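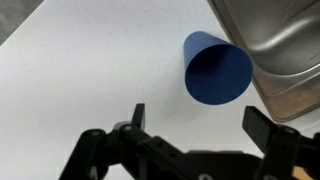 Was muss außer dem Greifer selbst ins Budget?
Adapterflansch, Kabel, ein Satz Ersatzfinger und die Zeit für die Einrichtung. Beim ersten Greifer liegen diese Posten zusammen oft bei einem Drittel des Gerätepreises.

Greifer für den Laborarm beschaffen: so gehen wir vor
Cornel Lazăr, Stand 11.09.2024

1. Teile auflisten
Alles notieren, was gegriffen werden soll: Becher, Schalen, Flaschen. Zu jedem Teil die größte und die kleinste Breite messen, auch in liegender Position. Die größte Breite plus 18 mm ergibt den nötigen Hub.

2. Traglast prüfen
Greifer, Flansch und Handgelenkkamera zählen mit. Bei uns bleiben vom Arm danach noch rund 400 g für das Teil.

3. Angebote einholen
Wir haben bei Ikavia und Gitby angefragt. Der Parallelgreifer kostet bei Gitby 805 Euro, der Flansch kommt mit 104 Euro dazu. Ikavia liefert nur im Paket mit Steuerung. Versand getrennt ausweisen lassen.

4. Finger mitbestellen
Flache Finger reichen für den Anfang. Gummierte Auflagen von Zindent lassen sich später nachrüsten, Bohrbild vorher vergleichen.

5. Liefertermin planen
Der Einbau ist für November vorgesehen. Bis dahin müssen Stromversorgung und Kabelführung am Arm fertig sein. Rechnung und Lieferschein gehen an Sandu.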